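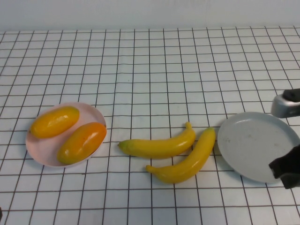

Setting a Table for Play

Toy fruit has long held a place in the early years classroom, and the fall collection from Bedholm gives it a quieter setting. A small pink plate and a larger gray one share a white surface marked in squares, leaving the yellow of two bananas to provide the strongest color.

The arrangement follows advice in the Siditeck guide to pretend kitchens, which recommends few pieces and plenty of open space. Children sort, serve and trade the fruit as they see fit — no menu is required. Plates of different sizes invite early talk about more and less.
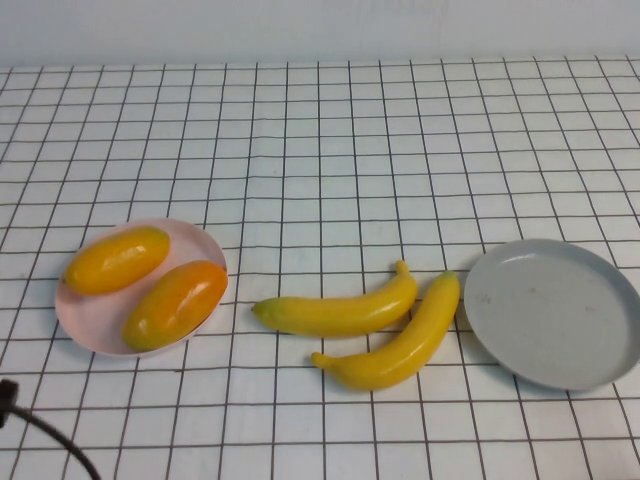
Two bananas between the plates, with orange and yellow fruit served on pink.

The collection contains 21 pieces and will be shown at the Welis design hall in October.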